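Rules for robot work inside an open desktop PC?

Telmo Tejada

We are writing a site rule sheet for a cell where an arm handles processors and memory in desktop towers lying on their side. My draft has 108 lines and I doubt anyone will read it. Our machine safety assessment is done, so I'm asking about good practice for the parts themselves. What would you insist on? The layout is the usual one, with loose parts held in a moulded tray beside the board.
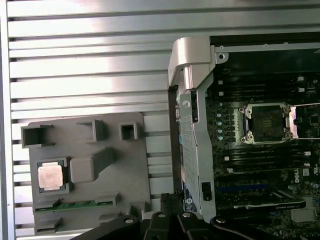

Parts tray next to the open case

Leire Collado

I rewrote ours at Lumarard in July and got it down to two pages. The rules that stayed:

Every loose part has its own pocket in the tray. No part is laid on the bench or on the case edge.

The arm goes to a safe height before it moves sideways. Cables are the main worry, as they don't sit in the same place from one machine to the next. Look where they loop over the chassis wall or run under the drive cage, and set your no-go areas from the case you have, not the drawing.
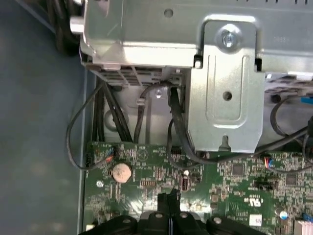
2 min read

Mains lead out before the side panel comes off. A person checks this and signs for it.

Nothing touches the socket contacts. If the lever is up and the socket is empty, the only thing allowed over it is a processor or the cover.

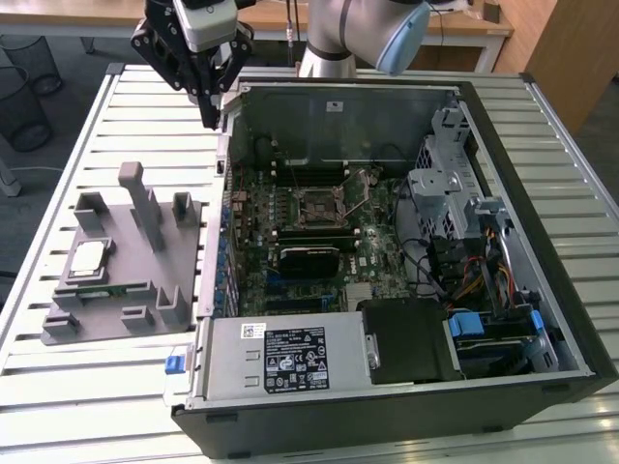

Write down who may restart after a stop. Ours says the person who pressed stop, or the shift lead if they have gone home. Before that we had people restarting from across the room.

I would also earth the tray and the gripper, and test both on a schedule — we do it at the start of each shift and log it.

Benito Llorente

Agree with most of that. 108 lines is too many. Ours was 104 and we cut it to 73, which is still too long.

One to add: limit the speed once the tool is below the rim of the case, and set a force limit for pressing parts in. Take the figure from the part maker's sheet.

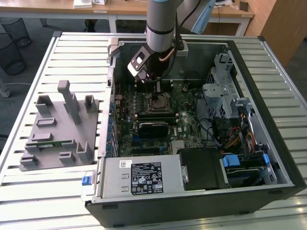

Bench Automation Group, Preder

Keep the force limit in the program and on the sheet, and have one person responsible for both matching.

Yoshinori Hosoda

just use the manual that came with the arm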